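Who really builds a building?

When a new library or factory opens, there is usually a ribbon, a big pair of scissors and somebody important in a smart coat. The next day you may read that this person "built" it. Did they? Did they carry any bricks?

It pays to be a bit suspicious of the word "built". Let's look at who does what.

The client

The client is whoever wants the building and pays for it. It could be a council, a school or a company. When the town of Gradbridge wanted a new boat shed beside the river, the council was the client. It chose the spot and found the money. It did not dig a single hole.

The architect

The architect draws the building. Drawings are lovely things. The sun is always out, the trees are fully grown and the people strolling past never have muddy shoes. Keep a drawing and compare it with the real thing a year after opening. Are the trees there? Are they taller than you?

The main contractor

This is the firm with its name on the big board by the gate. In Gradbridge the board said Grirnard. You might think everyone on the site worked for Grirnard, but most of them didn't. A main contractor often hires lots of smaller firms, called subcontractors, to do the separate jobs. One firm pours the concrete, another puts in the pipes. At Gradbridge there were 16 of these smaller firms, and only one name on the board.

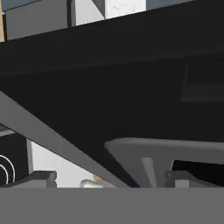

A long grey bar against a dark surface, in a computer-made picture.

The site manager

The site manager runs the job day by day. If the crane is due at eight in the morning and the lorry is blocking the gate, the site manager has to sort it out. Ask a site manager when the building will be finished and you will get a date. Ask again in a month and you may get a different one.

Why are buildings so often late?

You will hear "the weather" a lot. Sometimes it is true, as concrete and hard frost do not get on. But it rains every year, and grown-ups know that when they make the plan. Other reasons get talked about less. The client changes its mind about the windows. Somebody orders the wrong doors -- 48 of them, at Droverstead School, all too wide -- and they have to go back.

What about all those jobs?

Leaders like to say that a new building will "bring 1000 jobs". Try asking three things. Are they jobs for the builders, which stop when the work stops, or jobs inside the building afterwards? Are they new, or are people just moving from an old place down the road? And who did the counting? When the Arancibia works at Droverstead got bigger, the sign promised plenty of jobs. It didn't say what kind, or for how long.

Be a building detective

Find a building site near you and read the board from the pavement (never go through the fence). Write down the finish date if there is one. Then wait, and check.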